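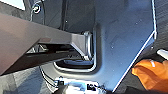 Grasteck two-mic podcast kit, review after one full series

Quick one as I'm meant to be editing. Bought this for the Jirkunby stories podcast (local people, where their families came from, what they cook, what they sing). 19 episodes done on it now so I think I've earned an opinion.

Paid 300 for the lot. Two mics, small recorder, two desk stands, cables, carry bag. Memory card not included, annoying, find one before you book your first guest.

Sound first. Good. Voices come out warm and close, hardly any fiddling afterwards. Ciarán Ó Dálaigh talks very quietly and sings very loudly, often in the same sentance, and the recorder coped with both once I'd switched on the safety track. That's a second copy recorded lower, in case the first one distorts. Buried three menus deep. Should be on by default.

Background noise is another matter. The mics pick up everything. Fridges, buses, somebody's bracelet on the table. Did one on a Saturday with a choir rehearsing upstairs and you can hear the whole second half of it.

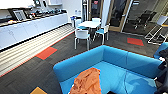

I ended up leaving it in, people liked it, but I wouldn't want it under every interview. Foam covers help with breath and popping, not with rooms. Soft furnishings do more than anything in the box.

Stands are poor. Too short, so guests lean in and then get a sore neck and drift off mic. Gráinne Buckley brought her own from home and we've used hers since. The old Mulligan set we borrowed last year had far better ones, shame about the hiss.

Battery lasts two long interviews, not three. The level display is tiny and goes dim after a minute. Buttons are big though, and they don't click on the recording.
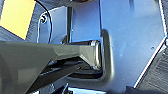

Does it sound better to listeners?

Hard to say. The series passed 3,000 plays in September, which for us is huge, but I'd put that down to Gráinne's episode about her grandmother and the dance hall. We did stop getting emails saying they couldnt hear the guest.

Brarnis do a similar kit for less with only one mic. Fine if it's just you talking. For conversation get two, passing one back and forth kills the chat.

Four out of five. Lost one for the stands and the missing card. Would buy again, spare batteries in the same order.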